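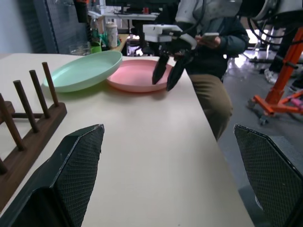
I want to spend this session on the plate rack, and I know how that sounds after two weeks of wardrobes and built-in closets! Bear with me. A rack is the smallest piece of storage on our list and it has most of the same problems as the big ones: how far apart to put the dividers, how much weight sits in front and how much sits behind, which hand comes at it and from where. It also gets used several times a day, so any mistake in it gets found by breakfast. Look at the two round plastic plates, the mint-green one with its rim riding up over the pink one, and then at the pegs of the rack. Flat, two plates take up a good stretch of table even when they overlap. Stand them up between pegs and each one only needs its own thickness plus a bit of air. That bit of air is what we're going to argue over today.

Handout 6: Plates on Edge
Small Storage and the Working Kitchen, Flilside evening program
Room 803. Bring a ruler, a pencil and one plate you eat from at home (not your best one, please).

What we mean by a rack

I'm using "rack" for anything that holds a plate on its edge and lets go of it again without a fight. So the wire ones count, and the wall-hung ones over the sink, and the old farmhouse kind with a rail at two heights. A cabinet shelf doesn't count, and neither does a stack. We covered stacks in Handout 4 and I still think the stack is a fine thing if all your plates are one size and you always want the top one.

Most racks have three parts you should be able to name when you sketch them. The base keeps the thing from tipping. The dividers (pegs, dowels, wires) keep the plates apart. Then there may be a crossbar or rail, which stops the plate from rolling or sliding through. Some cheap racks skip the rail and let the divider do both jobs. Try one of those with a small saucer and you'll find out quickly why I don't like them.

Spacing

Here's where people go wrong in their drawings, me included the first time I taught this. You measure the thickness of the plate at the rim, get a tiny number, and space your pegs to suit. But a plate isn't a disk. It has depth, and the deeper it is the more it leans. Lay your plate face down on the table and measure from the table up to the highest point of the foot. That's the number you start from. Then add finger room.

How much finger room? I don't have a rule and I'm suspicious of books that do. Cut a strip of cardboard, mark it up, stick pencils through it and try it with your own plate. Last term we did this with a cardboard strip 300 mm long and the whole class ended up with wider gaps than they'd drawn. Wider gaps mean fewer plates, of course, so then you have to decide who the rack is for. A household that washes up twice a day can live with fewer slots. A church hall can't. 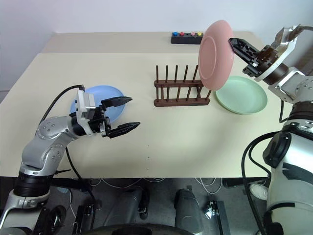 Loading is a thing I'd like you to watch instead of measure, at home, for a few days. Most of us never look at the moment when the plate goes from flat to upright, and that turn is where the elbow room gets used up. You need clear space beside the rack as well as over it. The pink plate is already on edge just to the right of the dowels, gripped at the rim, and there's a green plate lying flat on that side, just below it. Now imagine a toaster there. You'd be coming down from straight above, and with a cupboard over the counter you might not have the height either! When you draw your rack in plan, draw the approach too, as a dotted outline of the plate on its way in. I will mark this. I marked it last year as well and lost a few friends.

Also think about which slot gets filled first. An empty rack gives you a free choice, and people choose differently. I start at the back and come forward so I'm never reaching over a plate I've already parked. If the rack is turned the other way, I go from the far side toward the hand I'm using. Write down what you do before you read what other people do, otherwise you'll all copy each other.

A word on where the rack stands. Against the back of a table or counter is the usual place and it leaves the front clear for everything else. The trouble comes with deep counters. If you have to lean to reach the back slots you'll stop using them, and then you own half a rack. My own counter has a rack with a base 340 mm long, and for years the last slot held a chopping board nobody wanted, simply because it was a stretch. I turned the base a quarter turn and got the slot back.

Color

I didn't plan to include color but it came up in the discussion so I've added it. If a household has plates in different colors, the rack turns into a display whether you meant it or not, and the edges and faces read very differently. A pale plate with its face toward you is a big soft shape. Edge-on it's a line. Dark wood makes the pale plates stand out and I happen to like that, but some of you felt it was too much contrast for a small kitchen, and fair enough. Paint a scrap and try it.
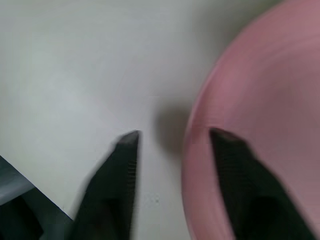 Fig. 3. The pink one, close up on the pale tabletop.

Curve matters for the rack as much as depth does. A round plate rests at its lowest point and wants to roll, so it needs something on either side of that point or a rail to lean on. A square plate just sits there. Oval platters are a nuisance in every rack I've ever owned, and I'd rather you left them out of your first design and came back to them.

Exercise A: the pencil rack

Take your cardboard strip and fold it into a long box shape. Poke pencils through in a row, evenly spaced. Try your plate. If it leans so far that the next slot is blocked, move the pencils out. If it drops straight through and rolls, add a crossbar (a ruler taped across will do). Keep going until you can put the plate in and take it out with one hand, and then try it with the other hand. Note the spacing you ended on and write one or two lines about what you gave up to get there.

Exercise B: two catalog racks

I've put sketches of the Poltunico folding rack and the Uvesier countertop rack on the course page. They're my own sketches and the proportions are a little off, sorry. Compare the bases. One is wide and low, the other is narrow with taller dividers. Which would you trust with a heavy stoneware plate in the front slot only? Which one would you rather wipe under? Don't tell me which is prettier, I can guess. 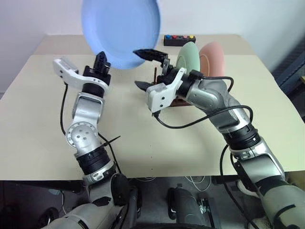
Someone in the back row objected that a rack which has to be loaded in a certain direction has already failed, and that people will put plates in facing whichever way they happen to be holding them. I've thought about that a good deal since. I agree for a shared kitchen, where you can't train anyone. At home I'm less sure. If every plate faces the same way they nest a little in their lean, and you can get away with closer spacing. Turn one around and its hollow side meets its neighbor's hollow side, the rims bump, and you've lost the room you saved. So maybe the honest answer is to design for the odd plate that's backward and be pleased when it isn't. Have a go at Exercise A again with two plates, first facing the same way and then face to face, and bring the numbers with you.

Reading

The Stojanović chapter on small fittings, just the part on dividers and the drawing of the draining shelf. It's short and the translation is clunky, so skip the bit on hinges unless you enjoy that kind of thing. Next time we move on to cups, and I'd like you to have tried hanging at least one from a hook before then.

Last updated: December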